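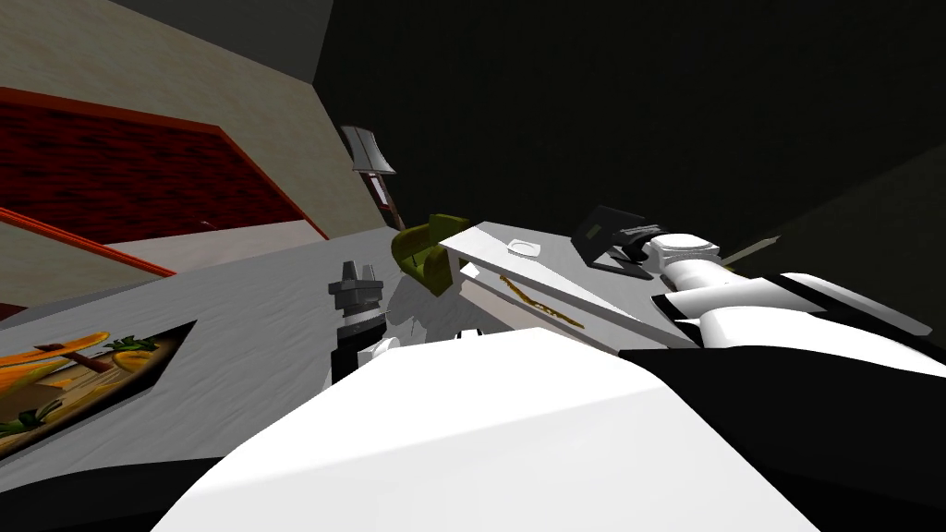
Figure 1. Rendered interior: red wall panel with orange frame, small wall lamp, light gray countertop.

3.2 Serial blocks and frame marks on the Willems pocket revolvers

Dating the Willems output is hard work. No factory ledger for the early years. What we have is the guns themselves, two trade price lists, and the shipping notes copied by Farah Tarigan before the Gurkum archive closed its reading room. All three disagree in places.

Sample first. 200 revolvers examined, all solid-frame, all the small five-shot pattern. Break-top guns were left out and are treated in a seperate section. Of the 200, 30 had serials too worn to read in full. These were kept for the frame marks but dropped from the serial work. Refinished guns stayed in when the number under the grip matched the number on the frame.

The usual view (Sulemana and Iyengar) is one unbroken run of serials, starting low and climbing until the shop was sold to Prillon. Simple, and it fits the price lists. It does not fit the frames. The early frame has a square shoulder behind the cylinder; the later one is rounded there. Under a single run the two should change over once. In our sample they change back and forth at least three times, with square shoulders turning up well above rounded ones.

Old stock used up late would explain a few of these. Hard to see it explaining all of them. The square frames with high numbers also carry the later barrel address, Gurkum spelled out in full, and the later hammer with the wider spur. Lockwork is the later kind as well in every gun we were allowed to open. So late parts on an early-looking frame, and in quantity.

We suggest blocks. Numbers were set aside for each trade customer and filled as orders came in, so a high number could leave the shop before a low one. Tarigan's notes give some support – one August entry lists 12 revolvers to a single dealer, numbers close together, and the next entry drops back by a wide margin. Kofi Ametepe reached much the same idea for the Zuton shotguns, working only from barrel flats. Different firm, different product, but the same town and probably some of the same workmen.

Frame marks next. A small stamped letter sits ahead of the trigger guard on almost 30 of the guns. Sulemana reads it as an inspector's initial. Possible. But the letter goes with the block, as far as we can tell, and also with the finish: guns with the letter K are nickel in every case, and those with R are blued apart from one that looks to have been plated later. An inspector would hardly be limited to one finish. A customer code or a finishing-shop code seems better to us, and we can't choose between them on present evidence.

Grips are little help. Hard rubber grips swap easily and many were swapped. Only 8 sets have the serial scratched inside in what looks like a period hand, and all of those agree with the frame. Grip pattern was recorded but not used for dating.

Cylinder length was measured on every gun, three readings each, middle value kept. Lise Sawatzky repeated the readings on the guns from her own collection and her figures fell within ours. The short cylinder is found only with the square shoulder, never with the rounded. Useful, but it only fixes the early end of the range.

A problem with caliber marks should be noted. Some barrels have no marking, some have it on the left flat, some under the rod. We recieved conflicting advice on whether the left-flat stamp was done at the shop or by the dealer. The die looks the same on guns from different blocks, so the shop is more likely, but the depth varies a lot and the line is often crooked. Left open for now.

Guns sold after the Prillon purchase keep the Willems address for a time. We count them as Willems where the frame letter is present and as Prillon where it is missing. A working rule only. It moves a handful of pieces either way and the serial blocks in the next section were drawn up without them.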